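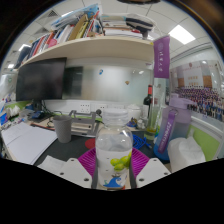 The gripper closed on a plastic bottle at the desk, both pads against its sides.

A hand-held gripper is a modest thing to spend a summer on. The builder of the Vorkurgate, a two-fingered tool with a camera looking down between the jaws, began drawing it in July and has since filled most of a notebook with pad thicknesses and screw lengths. The work is split between a desk and a bench in the shared workshop at Brevden, where members pay by the month and bring their own cutters.

The builder, who asked for the tool to be named and not its maker, trained as a pattern fitter and came to robotics through repairing label machines. The first question was why the work began with a tool held in the hand, when most people start with an arm.

"An arm costs money and it hides your mistakes," the builder said. "If the fingers are wrong you can spend a month blaming the motor. With the thing in my hand I can feel where it binds. I squeeze, the fingers close, and the camera sees what it would see if it were bolted to a wrist. If I can't pick something up with it, no software is going to."

The fingers are white plates, set at an angle so that they splay away from the work. Their shape has changed more often than anything else on the tool. Early versions were straight and parallel, and they bent outwards at the tips under load.

"The tips opened up like a clothes peg. You'd get a good hold at the root and nothing where you wanted it. I made the plates broader and put the angle in, and that moved the stiffness to where the force was."

Bottles are the standard test piece. They are cheap, they are round, and the wall gives under pressure, so a bad grip shows up as a dent. The builder keeps to one rule when closing on them, which is to stop as soon as the bottle no longer turns between the pads.

"People want to know the maximum force. I'm more interested in the minimum. A 600 gram load is plenty for what I want to lift. Past that you're only finding out how strong the plastic is."
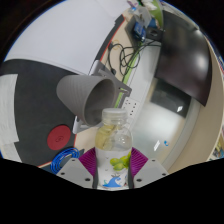 The camera caused more trouble than the mechanics. It has a very wide lens, and the mount went through 12 versions before the fingertips and the object stayed in view together through the full stroke. Most of the changes were a matter of tilt.

"Two degrees and you lose the tips. Two degrees the other way and half your picture is the inside of the tool. I ended up with slotted holes so I could slide it, and then I drilled it properly once I'd stopped changing my mind. The slots had a habit of creeping."

Clear plastic is hard on the vision side too. The tracking code, a small program the builder calls Brostar, looks for edges, and a transparent shoulder gives it faint ones that shift with every lamp in the room. A printed label is much easier. The present version finds the label first and works out the rest of the bottle from there.

Asked whether the desk ought to be cleared before a run, the builder was firm.

"No. I did that at first and got lovely results, and then I put a mug down and it all fell over. It has to work on a desk with cables and paper on it. That's the sort of desk it will meet."

Parts that the workshop cannot make are ordered through Bundgaard, a small supplier of linear slides and fasteners. The slide is the dearest item on the list. The builder tried a cheaper one and took it out again after 10 days, having found enough side play to put the pads out of line with each other.

"You can tune out a lot of things. Slop isn't one of them. You close on the left pad first, the bottle tips, and then the right pad is pushing on a corner."

The next job is a trigger with a longer pull, so that the last part of the closing movement can be made more slowly. After that the fingers will go on a motor. The builder has one in a drawer, along with a driver board that has not been powered up yet, and would like to finish the trigger before opening it.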